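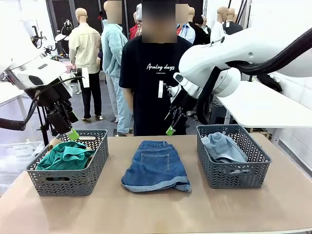

Keeping a Two-Arm Laundry Sorter Honest: Shop Tips

Print | E-mail | Share (11)

I'll say up front that I don't think a pair of robot arms is the best way to get clothes out of a basket. We have had a Multov two-arm setup in the Lulville workshop since August, and I can still empty a basket faster by hand while talking on the phone. But people keep buying these things, or inheriting them, and the mail I get is all about upkeep. So these are the tips that have held up for me. A few of them go against the booklet.

Set the table before you touch the software

The booklet gives the table a single paragraph and the calibration routine a whole chapter. I'd swap them. Most of the bad grabs I've had to sort out came down to a basket that had been nudged, or a table that had. Put masking tape on the tabletop at two corners of each basket. Push the baskets up to the tape every time you refill them. If the tape is peeling, replace it before you do anything else that day.

Use matching baskets. I tried one deep and one shallow to save buying a second, and I spent an afternoon making excuses for the arm on the deep side. Pick baskets stiff enough that the rim doesn't bow when a finger leans on it, and throw out any with a cracked handle slot.

Leave a clear landing spot in the middle, big enough for the largest thing you plan to fold. Shorts are kind to a beginner. Bedsheets are a nuisance, whatever the sales video shows.

Load the baskets loosely

Crumpled is fine. Packed down is trouble. The fingers need a ridge of cloth to close on, and a flat, tight layer doesn't give them one. I drop each piece in from a little above the rim and keep my hands off it after that. One garment to a basket is where I'd start, and I'd stay there for a good while.

Heavy denim will show you problems that a T-shirt hides. If the grip is weak, a denim leg slides out halfway up and hangs over the side of the basket. If you only ever test with thin cotton you'll believe the machine is in better shape than it is. I suspect that's why demos use thin cotton.

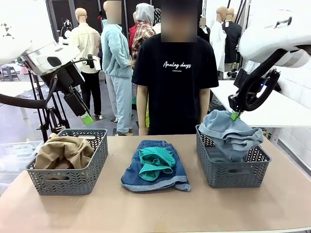 A reader from a repair shop wrote in to disagree with me on loading. She says her machine does better when each garment is rolled first, and that her missed grabs nearly went away once she started. I tried it. Mine got no better, and rolling the clothes takes longer than folding them would, so I'm not sure what the machine is for at that point. Your results may be different. If you try it, keep the same garments for both runs or you haven't learned anything.

Clean the fingertips, then clean them again

Lint is the big one. It works into the grip surface a bit at a time, and you don't notice until the cloth starts slipping. Wipe the pads with a barely damp cloth before the first run. Let them dry. Skip the solvent, whatever the forum says. I ruined a pair that way.

The booklet says to change pads every 4,000 grips. I don't believe a round number like that, and I don't believe it was arrived at by anyone who handles jeans. On denim, ours were glazed and slick at 700. On fleece they would probably outlast me. Press a thumbnail into the pad. If it feels hard and shiny, change it, and never mind the counter.

Catex sells replacement pads, and so does Khokhar. I've used both and can't tell them apart once they're on. Buy whichever is in stock, and change both pads on a gripper together.

Check the linkage screws

Every bar in the gripper turns on something, and those screws can back out. Put a dot of paint pen across each head and onto the metal beside it. A broken line means it has moved. Look at them with the power off and the arm parked low, in good light. I do this at 8 a.m. before the coffee is ready, so it costs me no time I would have used for anything else.

Snug is enough. Overtighten and the fingers close unevenly, and then you'll be chasing a "calibration fault" that is really a stiff joint. Open and close the fingers by hand if your model allows it — you want the same drag all the way through.
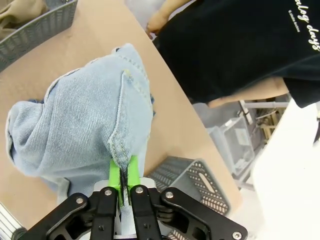 Does any of this matter if the software is supposed to correct for it? That question came in from a reader who was told by his dealer that the newer release "learns around wear." Maybe it does. I've put two releases on ours and saw one of them help. What I also saw was the arm squeezing harder to make up for dirty pads, which wore the pads out sooner. Clean the pads first and then judge the software.

Cables and the floor

Give the arm cables enough slack to reach the far side of the basket, and no more. A loop that's too generous will catch a sleeve or a basket handle. Move each arm slowly to its farthest reach and watch the loop the whole way. Any spot where it goes tight or rubs gets a fresh tie.

Keep loose cable out of the place where you stand. I know it won't stay that way. Sweep it back at the end of the day anyway.

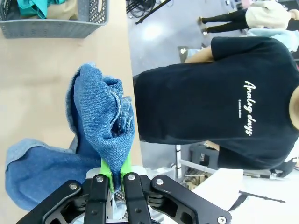

Denim between the pads, gray basket at the corner of the table.

Somebody stays at the table

The brochure calls it hands-free. I wouldn't leave it. Stand where you can see both baskets and reach the stop button, and keep your hands back while an arm is moving. Tie up drawstrings and zip the zippers before loading.

What I'd spend money on

Pads, a decent lamp and a spare basket. I was quoted $300 for a yearly "tune-up visit" and passed. The list they sent me was wiping, tightening and a calibration run, all of which you've just read or can find in the booklet. If a motor starts grinding, that's another matter, and you should call them.

11 comments | Print this page | E-mail to a friend

Get our shop tips by e-mail. You can unsubscribe at any time. This site uses cookies; by continuing to read you accept them.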